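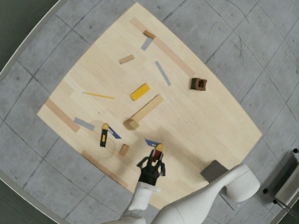 Diane Sandhu has run the timber store at Starncombe for 17 years, and most of her work is moisture. Boards arrive at varying readings and stay in stick until they settle at 8 per cent. "People measure the face and stop there," she says. "The core can be well above it."

She rejected 30 oak boards in March for case hardening. "You rip one down the middle and it closes on the blade. Reconditioning helps, if the kiln has steam. Ours hasn't."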